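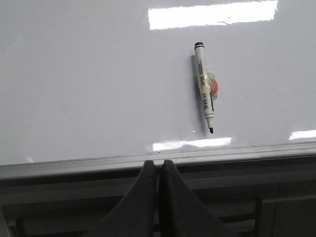 Textbooks on office supplies like to begin with what the maker promises, and I have never seen why a reader should trust that. A dry-erase marker is sold as a finished tool. In daily use it gets changed by the people who write with it, and the changes are a better place to start. Take a white marker with a black chisel tip and a band of clear, crinkled tape around its middle, holding a small orange-red piece against the barrel. No catalog lists that version. The glossy board behind it throws back the overhead light in bright patches, and good luck reading a faint line through one of those from the back row.

Zubaida Zaidi spent 12 weeks at the Trullcombe school asking teachers what they wanted from a board. Most said "less glare." The brochures they had been given talked about smoothness. I doubt the two sides had ever met.

Chapter 7 covers tips, ink and board surfaces, in that order. Section 2 asks whether a chisel tip really gives two useful line widths, a claim repeated far more often than it is tested. Try it yourself before reading on.

Textbooks > Classroom Tools > Chapter 7
Contents Previous Next Index
Copyright Skidholm Press. Back to top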